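Search this site... Go

November 1, 2022

Quick one as I've got to be out the door soon. Charity gig stuff, for anyone who's been asking.

So it's on. The Rutum, upstairs room, doors at seven. All money to Stollenia, the hospice at home lot who were so good to my family in April. Three acts confirmed, maybe a fourth if they can sort a drummer. Tanabe are headlining, which I'm still a bit giddy about. They did the folk club in Rurnonley last winter and I stood at the back with my coat on the whole night because I kept meaning to leave and didnt.

Tickets. We've got 2 sorts, seated and standing. Seated are going fast, mostly to people's mums. Standing is fine, bring decent shoes.

Target is 800 quid. Last year we made 501 and I was chuffed with that, but last year we had one bloke's PA that hummed in D all evening and no raffle. Raffle this time! Proper prizes, or prizes anyway.
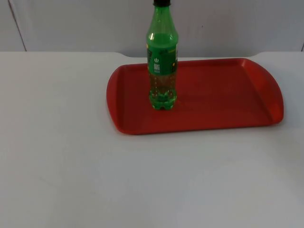
Can I pay on the door?

Cash only, and only if there are standing tickets left, so message me in the afternoon before you set off.

Right, the music. Tanabe are doing a full set, no amps, two guitars and a fiddle. Before them a duo who do old soul songs very slowly. Opening is the open mic winner from the summer, who is sixteen and terrifyingly good and has to be home by ten. So get there early. I mean it, last year half of you rolled up for the headliner and missed the best bit.

Still need: someone with a van for the piano stool and mic stands (long story, the stool isn't ours). A couple more hands on the door. Posters putting up on the Rurnonley side of the river, I've done this side, my feet hurt.

Also the sound check is at four, not five, I put five in the email. Sorry. Four.
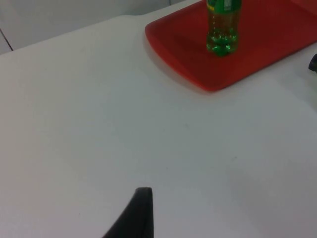
Marsh_lane commented that the soul duo were wasted on early doors last time and ought to swap with the fiddle lot, and could we please keep the chatting at the bar down during the quiet numbers.

Fair on the chatting. Will have a word with the bar. Not swaping the order though, it's on the posters now and I'm not doing them again.

Parking is rubbish, get the bus. Last one back goes at ten past eleven from outside the chip shop.

More when I know about the drummer.

Contact | Back to top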